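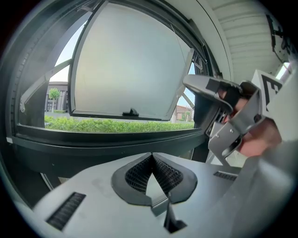

4.2 What holds a hinged panel up

I went into this part of the Kaltdale survey thinking it would be the dull one. Windows, hatches, lids, anything hinged along the top — how interesting can the hardware be? Pretty interesting, I found, and I ended up giving it most of July (and a good chunk of my notebook).

The full survey has 731 entries, and 52 of them are top-hinged panels that open outward. I sorted those by what keeps them up once you let go. The plain stay arm is the old standby, and I'm fond of it. A frosted sash on a pair of slanted stays can sit open at an angle with the hedge and the buildings across the way showing underneath, so you get a view out below the glass even though you can't see through the glass itself. I hadn't thought of that as a feature until I started writing these entries up!

Gas struts are the other big group. They take up more room along the edge of the opening, and I had to add a column to the Sillell sheet just for where the strut meets the frame, which I then had to go back and fill in for everything I'd already done.

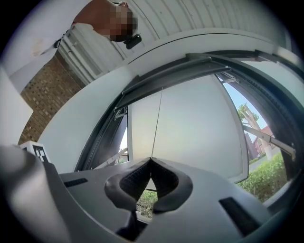
Figure 6. Raised light-gray panel, probably a vehicle tailgate or hatch, with a black seal around the opening and a gas strut on the right. White ribbed garage door and brown brick wall behind.

Figure 6 is the kind of entry that made me fix my wording. My first draft of the sheet had separate boxes for "window" and "hatch," and I kept changing my mind about which one to tick. Now I write "panel" for all of them and put the support type first. The Quiambao entries still use the old boxes, and I've left them out of the strut counts until I can go through them again.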